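5.3 Setting Up the Table Cell and Checking the Hands

This section explains how to prepare the Mitix two-arm robot for work at a table, and how to check the hands after a cable or a wrist bracket was changed. The steps are the same for the Osska table and for other tables of the same height. Please read the complete section before you switch on the arm power.

You need the following: the hex key set from the service box, the Nasution calibration card, one plate, and one light object with a round shape, for example a piece of fruit. Do not use glass or objects with liquid inside for this check.

CAUTION: The arms can move without warning when the arm power is on. Keep your head and hands away from the table area. One person must always stay at the emergency stop button.

Placing the table

1. Switch off the arm power and wait until the status lamp is off.

2. Move the table in front of the robot. Leave a free gap of 52 mm between the table edge and the torso cover. The torso must not touch the table when the robot leans forward.

3. Lock the feet of the table. If a second table is used at the side, lock it also. Tools and controllers can stay on the side table, but they must be outside the reach of both arms.

4. Clean the table surface with a dry cloth.

Checking the wrist cables

5. Look at the cable on each wrist. It must make a free loop from the wrist and must not be pulled tight in any position of the hand. A cable that is too short will be damaged at the connector after some time of operation.

6. Check the bracket at each wrist by hand. If it moves, tighten the 2 screws. Do not use thread glue on these screws.

7. Turn each wrist slowly by hand to both end positions. If the cable touches the finger joints, open the clamp at the forearm, give the cable more length, and close the clamp again.

NOTE: The cable loop of the left hand may hang beyond the edge of the table. This is permitted, but take care that it cannot catch under the edge when the arm goes up.

Checking the approach position

8. Put the plate on the table in front of the robot. Put the test object behind the plate, on the side away from the robot.

9. Switch on the arm power and start the program "Table Check" from the Catevska control panel. Enter the access code 1428 when the panel asks for it.

10. Select "Right hand" and press "Approach". Wait until the arm has stopped. The hand must be beside the object, with the fingers open and directed to it. The left hand stays at the side of the plate. 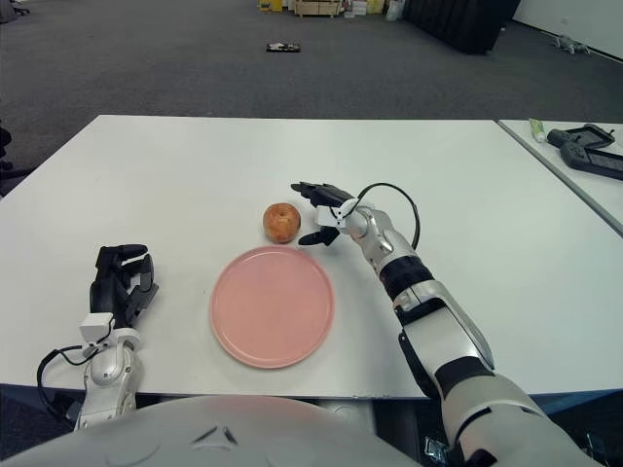 Fig. 5-4. Right hand in the approach position next to an apple, left hand beside the plate.

11. Compare the position of the hand with the figure. The thumb must be lower than the other fingers. If the thumb is at the same height, press "Stop" and repeat the finger calibration (section 5.2).

12. Press "Grasp". The hand closes and lifts the object a small distance. Hold the emergency stop ready during this step.

13. Press "Place". The robot puts the object on the plate and goes back to the start position.

14. Do the check 2 times without an error before you release the cell for normal work.

CAUTION: If the hand pushes the object away during the approach, do not correct the object by hand while the arm power is on. Press "Stop", switch off the arm power, and only then put the object back.

If the check fails

The hand stops too early: the table height in the panel is not correct. Measure the table again and enter the new value.

The fingers close only partly: disconnect the hand connector with the arm power off, inspect the pins, and connect it again.

The panel shows "Wrist offset": the bracket was mounted in a turned position. Mount it again and repeat from step 5.

Write the result of the check in the service sheet of the cell.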